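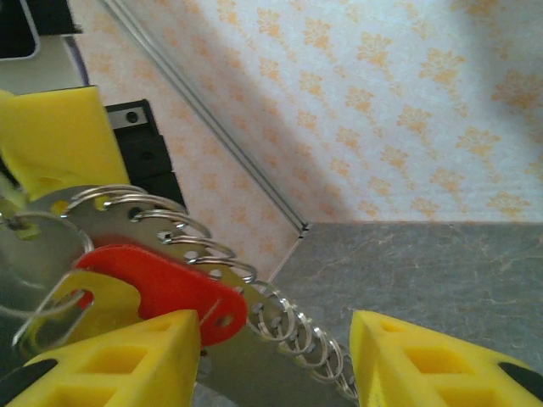 Red tag, wire clip, coil. The whole tangle.

Search this blog Type and hit enter

April 10, 2025
Posted by the author

Quick one before dinner. Been meaning to sort the small metal stuff since December and finally started. You know the kind. Wire bits, rings, tags with a hole in the end, flat strips full of holes that must belong to something. Seven years of it in a cookie tin from the Driton flea market. Some goes back to 2000, when I was still at Rojanasak Street and kept every screw.

The tags are the good part. Red and yellow plastic, easy to spot in a drawer. The wire is the bad part, it hooks onto everyting else and then you lift one thing and get five.

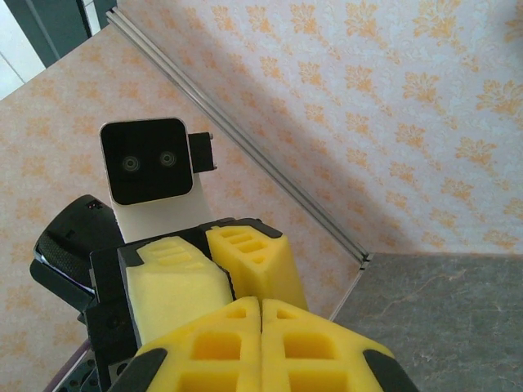

So the plan was two piles, keep and toss. Lasted ten minutes. Now there's a third pile called "ask later" and it's the biggest, obviously. I bought a little drawer unit from Ralemico for the keepers, the Altura one with the shallow trays. Trays are a bit too shallow for coils. Should of measured.
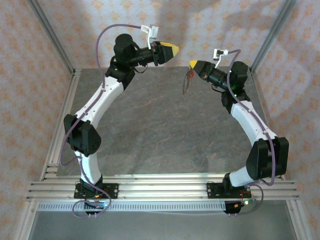
A reader wrote in after the last post to say thin wire should never go in a drawer at all, hang it on a nail by size and it can't knot up. Fair. I have nails. What I don't have is a wall I want to put nails in, the paper in that room is old and I like it. Maybe inside the closet door?

Anyway the tags are getting their own tray, red at the front. Clips behind. Coils stay in the tin for now.
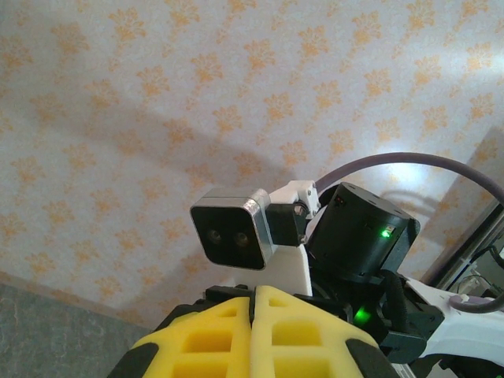 The wallpaper in question. No nails in this.

More when I get to the ask later pile. Got to go, rice is on.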